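The Cheap Part Is the Arm

Every vendor pitch I've sat through this year opens with the price of the arm. Voment does it, Naltura does it, and the number on the slide always looks like something a mid-sized kitchen could sign for by June.

Then you ask what else goes on the invoice. At Histley, a catering supplier that agreed to show me its planning sheet, the arm was one line out of 14. The rest covered mounting, cabling, spare parts, training hours and a service contract that renews whether or not anyone calls.
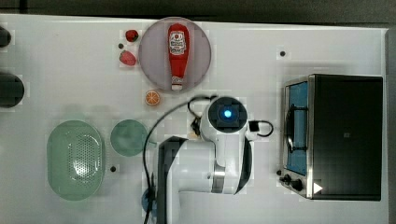 Service is where I'd push hardest. Pollock, the integrator on the Histley bid, allowed 16 hours of setup. The buyers' own log from an earlier trial shows 76. Who pays for the other 60? The contract doesn't say, and the salesman changed the subject when I asked.

None of this makes the machines a bad buy. It does make me doubt any payback chart that starts on delivery day. Ask for 200 hours of records from a site that sells food for a living. If the vendor can only offer a demo table, keep your money another year.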